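Ticket: hot water runs out / boiler locks out overnight
Status: open, waiting on customer
Property: top flat, Pullcombe
Opened: 2025-04-08

Hello again, me with the Mokero boiler. I've filled in the form but the box cut me off at 300 characters, so the long version goes in here, sorry!

Since we moved the thermostat into the bedroom the boiler locks out in the small hours. The display shows fault 210 and the little flame light blinks. If I hold reset for 5 seconds it fires up, runs perfectly happily all day and then does it again the next night. The room is freezing by morning (and I've already got the thick duvet on).
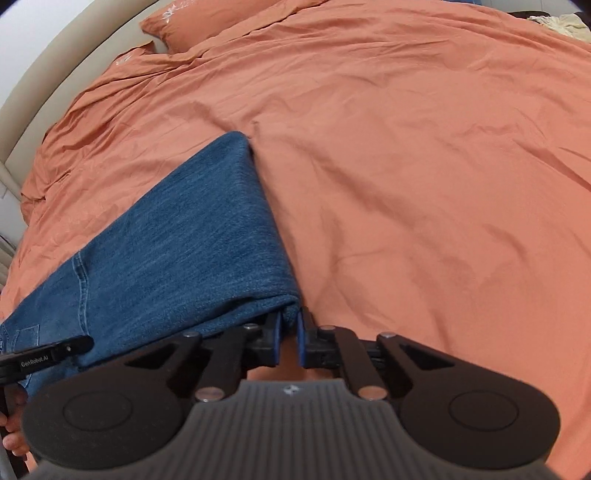 The bedroom, headboard side.

What I've tried so far, in no sensible order:

Bled the radiators. Bit of air in the hall one, none in the rest.
Topped up the pressure. It was low, it's now in the green and it has stayed there.
New batteries in the thermostat, twice, the second lot a decent make.
Turned the flow temperature down from whatever silly number it was on to 40. The fault still came up, and the radiators were hopeless, so I've put it back up.
Turned the wifi bridge off overnight. No fault! I got very excited, but the night after it was back with the bridge still off.

I rang Castillo, who fitted the thing in September, and they said 210 is a flue fan warning and to ask you. Your own booklet says it's "communication lost", so which is it? The booklet has Drendley on the front, if that matters, and I'm wondering whether I was given the one for a different model.
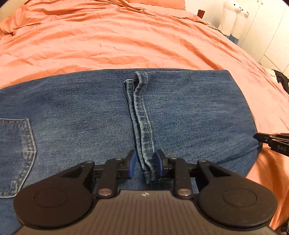
Photo: jeans on the orange duvet

Update, same evening. Found the serial sticker, it's inside the bottom flap, and I've added it to the form. The receiver box in the airing cupboard has a green light and an amber one, and the amber goes off when I press the button on the side, then comes back after a bit. Is that normal? I've left it alone for now.

I'm in most mornings if you want to send someone, only please ring first as the buzzer downstairs doesn't work. And could you send me the right booklet either way?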